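3.2 Household objects and the recall task

Interviews were held in the participants' own homes between February and the early summer. Each person was asked to choose one small object that had been in the family for more than 20 years and to talk about where it had been kept. Saxena and Quintela carried out the interviews in pairs, one asking and the other taking notes. Two participants withdrew before the second visit and their accounts are left out of what follows.

Most people chose things with no practical use. Paperweights, ornaments and single buttons came up far more often than tools or crockery, a pattern also found in our earlier pilot in Cunha. Clear glass pieces drew long accounts — longer, as a rule, than those given for painted or printed ones. 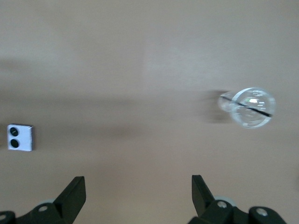 Figure 4. A transparent, roughly spherical object on a beige tabletop.

Participants who had moved house often tended to place the object by room and not by year. One woman named 11 windowsills in order but could not say when she had left any of them. Cordeiro coded these answers as "place-led", and Assefa coded them again without seeing the first set. Where the two disagreed, the recording was played back and the code settled by discussion. Date-led answers were rare and came mainly from people who still lived in the house where they grew up.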